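Dridix arm stopped dead mid-run, no fault code, then moved again by itself

Forum: Benchtop and Small Cell Automation
Replies: 9

kettlewick
Posted 09:14

Has anyone else had a Dridix arm go still halfway through a sort and then start up again without being asked? Ours did it last night. We run a very simple job, cubes and odds and ends off the table and into the bin, mostly as a soak test before we trust it with anything that costs money. It got through 719 picks and stopped. No fault code, status light green, the log just says "waiting". I went to look at the cabling and up to 40 seconds later it carried on at full speed. I was standing beside the table, not leaning over it, which was luck more than good habits.

Support at Verschueren (they sold us the unit) say it was "a normal vision retry". I don't buy it. Table view from the fixed camera:
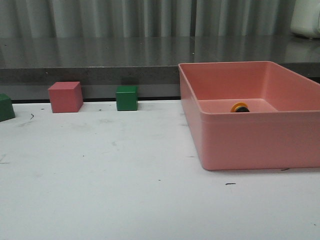

Table and bin, fixed camera view

Settings are stock apart from the vision timeout, which I raised to 3000 ms in December when it kept giving up too early. Firmware is 3263.

marl_pit
Posted 09:31

A normal retry doesn't last that long. With your timeout it should have given up after three seconds and thrown a code. If it sat there for longer than that, something swallowed the error. I'd want the raw log before I believed anyone's story, theirs or yours. No offence.

kettlewick
Posted 09:40

None taken. Raw log has one line that isn't in the normal log, "127 target lost, reacquire", over and over until it moves again. The manual skips from 126 to 130.

obtuse_angle
Posted 09:58

Looks like a colour problem to me. Your pink cube is nearly the same pink as the bin. If you're picking out objects by colour the software could easily merge the two, or decide the cube is part of the bin and therefore already done. Then a bit of noise changes its mind and off it goes. I'd swap the bin for a grey one and I bet you never see it again.

marl_pit
Posted 10:06

There's a clear gap between them with a green cube in it. How is it merging those?

obtuse_angle
Posted 10:11

It doesn't need them to touch. If the colour mask for "bin" grabs the cube as well, you've got two bins as far as the software cares, and it may flip between them. I've seen it on a Grurnis cell with blue parts and a blue tote.

marl_pit
Posted 10:19

You've seen something that looked like it, on a different make with different software. I'm not saying you're wrong, I'm saying that's a guess. The green cube on the left is half out of view as well, and I'd put money on that before the pink one. Half a cube gives you a rubbish centre point. It finds it, loses it, finds it, loses it. "Target lost, reacquire" sounds a lot more like that.

kettlewick
Posted 10:35

Both sound possible and I can test both. There's also a shiny worktop behind the table, and you can see a faint green reflection in it above the smaller green cube. I wondered about that one too.

pelham_bodge
Posted 11:02

You're all arguing about why it stopped. Stopping is fine. I'd be happy if mine stopped more often. The part that worries me is that it started again with a person next to it and a green light showing. A machine that has been still that long should not be allowed to move until somebody presses something. Doesn't matter if the cause is a pink cube, half a cube or the phase of the moon.

Is there a guard or a light curtain on this at all?

kettlewick
Posted 11:10

No. It's sold as safe to work beside at low speed, so we never fitted one.

pelham_bodge
Posted 11:15

You said full speed in your first post.

kettlewick
Posted 11:22

Yes. Full job speed, and we'd set that above the low limit for the soak test. That's on us. It's been turned off at the wall since I read your post.

obtuse_angle
Posted 11:48

Slightly unfair on Dridix then? If you run it over the limit without a guard you can't really blame the arm.

pelham_bodge
Posted 11:56

I can blame it for showing green while it's stuck in a loop. I can blame the seller for calling that normal. The speed setting is a separate mistake and he's owned up to it.

memdale_user
Posted 12:40

We had the same silent wait at our place on the Memdale line, same firmware. The seller told us to clean the lens. We cleaned the lens. It did it again the next morning. Going back one version seemed to cure it, but we only ran it for two days before the job ended, so take that for what it's worth.

marl_pit
Posted 12:52

Not much, with two days. Still, it's the first thing in this thread that isn't a theory. Kettlewick, if you roll back, please change only that. Leave the bin, the cubes and the timeout alone, or you won't know what fixed it.

kettlewick
Posted 13:20

Agreed. Plan is: speed down to the low limit, restart set to manual only, taped line on the floor that people stay behind, then the same job on the same firmware until it does it again. After that the rollback. The grey bin comes last. I've sent the raw log to Verschueren and asked them in writing what 127 means. Will post whatever they send back.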